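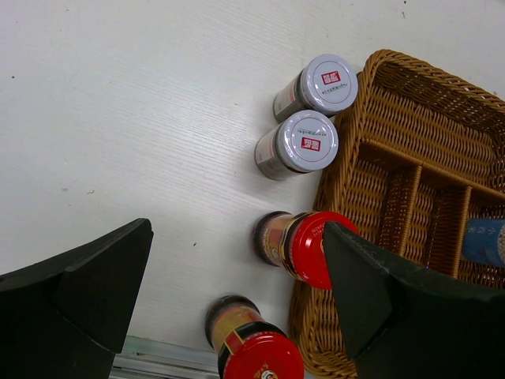 Jars and basket on the white tabletop.

December, notebook, sticker chart trial, second half. Started writing 7:45 am, coffee still too hot.

Read through the parent diaries from the Hustthorpe families last night. Severin is pleased with them. I am less pleased. The headline he wants to use is that bedtime complaints dropped once the charts went up on the fridge. Fine, they dropped. They also dropped in the families who were only asked to keep a diary and got no chart at all. Smaller drop, but a drop. A parent who writes down every complaint at 8 pm is a parent who is paying attention at 8 pm, and I don't see how we pull those two things apart with what we have.

Numbers so far: 21 families, 1,861 diary lines typed in. Flurina checked the typing against the paper for the Birkska half and found mistakes, mostly dates slipped by a day. She has not done the Hustthorpe half. Until she does I'm not quoting anything from it.

Things in the diaries that bother me:

The word "tantrum". One mother uses it for a kid lying on the floor screaming, another for a kid who sighs and says no. We gave them a definition on the first page. I doubt anyone read it past the second evening. I wouldn't have.

Sticker inflation. By week three several parents were giving two or three stickers for a single tooth brushing. One wrote "gave him five, he was so sweet about it". Nice for him, useless for us. The plan was one behavior, one sticker, and a small prize at the end of the row.

The fade-out. We told everyone to stretch the gap between stickers slowly. What we got was either no stretch at all or a dead stop when the sticker sheet ran out. A dead stop is what the Sukprasert handout warns against, and I'd like to be able to say whether it really matters, but the kids who were stopped short look the same as the others two weeks on. Could be that it doesn't matter. Could be the diaries are too thin by then. Parents get tired of us around the same time they get tired of the stickers.

Siblings. I keep raising this. If the four-year-old has a chart and the six-year-old doesn't, the six-year-old is going to have opinions. At least one family made a second chart out of fairness and mentioned it in the margin. How many did it and didn't mention it?

Severin says I'm too hard on it and that parents like the charts. They do like them. I liked mine - my daughter filled two rows and then asked what she'd get for putting on socks. That isn't data either.

Talked to Flurina on the phone at noon. She thinks we should drop the prize question from the write-up and keep only the bedtime part. I half agree. She also wants a follow-up call in the spring, same families, no charts, just "how are evenings going". Cheap enough. We have 3,800 left in the Kukarstead money and the calls would take very little of it.

To do:
Flurina - finish checking Hustthorpe.
Severin - new diary page, definition of tantrum at the top of every sheet, big print.
Me - ask each family straight out about second charts. Reread the no-chart diaries before I say anything more about them.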